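Takley wants tenants to sort their trash. It hasn't said who hauls it.

The management company that runs the Etim apartments has told residents that one kitchen bin per household is no longer good enough. Starting in May, every unit is supposed to keep bottles, cartons and food wrappers apart, in three separate containers, and carry them down to three separate dumpsters behind the building.

Anyone caught mixing gets a $50 charge added to the rent.

Takley calls the plan "a fresh start for shared living." Tenants who have lived there longer than a few months may remember the last fresh start, a compost drop-off that was locked by its second month and now has bicycles chained to it.

The notice went under doors at dinnertime and runs to five pages. It contains a color chart, a page on rinsing, and a paragraph thanking residents for their "enthusiasm," which was apparently measured before any of them had heard of the plan. It does not contain the name of the company picking up the sorted material, or where that material goes.

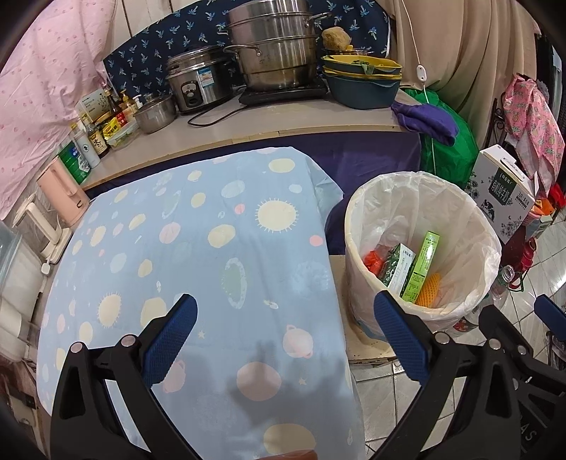 Kitchens are where the plan will stand or fall, and the kitchens at Etim are small. Three containers have to go somewhere, and the notice suggests "under the sink or beside the dining table." Beside the table is where plenty of people already keep the one bin they have. A lined bin next to a tablecloth printed with suns and planets holds the usual mix: a crumpled red wrapper, a green and white drink carton, a foam fruit net. Two clear bottles are on the outside of it, which is as much sorting as a lot of households have floor space for. Takley's color chart has no entry for foam nets at all.

"I asked which bin the fruit netting goes in and they said they'd get back to me," said Zainab Ojo, who rents on the third floor. "That was before the notice. I'm still waiting."

Danjuma Ezeani, who manages the property for Takley, said the details would be "worked through with residents" once the program is running. Asked how staff would know whose bag was whose, he said bags would be checked "where there is a concern." He declined to say who would be doing the checking.

The containers are not free either. Tenants can buy a set from Rumine, a supplier Takley recommends, or find their own, provided the colors match the chart. Ezeani said the company receives nothing from those sales. He did not offer paperwork.

Omolara Garba, another tenant, has started a petition asking for the hauling contract to be posted in the lobby before the first charge goes out. Takley says it will respond in writing.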